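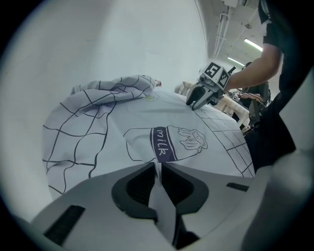 Two grippers, one cloth. The gray one has a strip of the fabric pinched in its V, and the other is reaching for the top edge.

How Do You Teach a Gripper to Grab a Cloth?

Pick up a block. Easy, right? Now pick up a T-shirt by one corner and try to get the whole thing flat. The block stayed the same shape the entire time. The shirt flopped, folded over itself, and hid the other three corners somewhere inside the wrinkles!

Cloth is one of the hardest things a robot can be asked to handle, and it's what we have been working on at the Idthorpe shared workshop. Our project is called Plunholm. (Pei-shan Su picked the name. It sounded to her like something heavy landing in a laundry basket.)

Grippers you hold yourself

A robot hand is often called a gripper. Most grippers don't look much like your hand. They have no thumb and no pinky, just parts that close together and squeeze.

The ones we build are held by a person. You hold one in each hand, or you and a friend take one each, and you do the job yourself using only the grippers. No fingers allowed! It feels very silly at first. Bjartur Hedegaard, who has been folding his own laundry for years, needed most of a Wednesday evening to fold one pillowcase.

Why do it that way? Because the gripper can only do what a gripper can do. If you find a way to fold a cloth with it, you know the job is possible for a machine with the same kind of grip. Then you can start working out how to pass the moves along.

What are the black and white squares for?

Look at the white head of the gripper on the right. It has two square patterns on it, one facing forward and one turned to the side. They're called markers, and they are a bit like name tags for cameras.

A computer looking at a video doesn't know what a gripper is. But it can be very good at finding a blocky black and white pattern. When it spots one, it checks how big the square looks and how much it leans. A small square is farther away. A squashed one is tilted. From that the computer can work out where the marker is and which way it's pointing, over and over, all through the video.

Putting markers on more than one side helps a lot, because people twist their wrists all the time without noticing. If one pattern turns away, another may still be in view.

Why pick a cloth with lines on it?

A grid is great for seeing how a cloth bends. On flat fabric, the lines run straight. Over something round, they curve. In a crumpled part they go every which way, and you can see at once that there's a fold to sort out. The drawing of the milk helps too. If the milk is lying on its side, you know which way the cloth is turned.

Plain white cloth is much harder, even for people. Ívar Hjaltested tried a plain sheet in November and lost track of which side was up before he'd made a single fold.

The tricky part: the pinch

Cloth is thin, so there isn't much to hold on to. Squeeze too high and you close on air. Push too low and you shove the fabric into a heap. What works best for us is to press down gently, close slowly, and let a little ridge of cloth rise up between the two sides. Then lift!

Poul Ragnarsson keeps our practice notebook. We have 400 tries written down so far, and 114 of them say "slipped." Elínborg Ladefoged thinks rougher pads on the inside of the fingers would help, so those are next on the bench.

Try it at home

You need two pairs of kitchen tongs, a dish towel, and a table.

Drop the towel on the table so it lands in a heap. Find a corner using only the tongs. Hold it with one pair and hunt for the next corner with the other. When you have two corners, lift, lower the towel flat, and fold it in half.

Then ask someone to time you, and swap. If your towel has stripes or checks, try it again with a plain one and see which goes faster — our guess is the stripes, but we'd love to hear if you get a different answer.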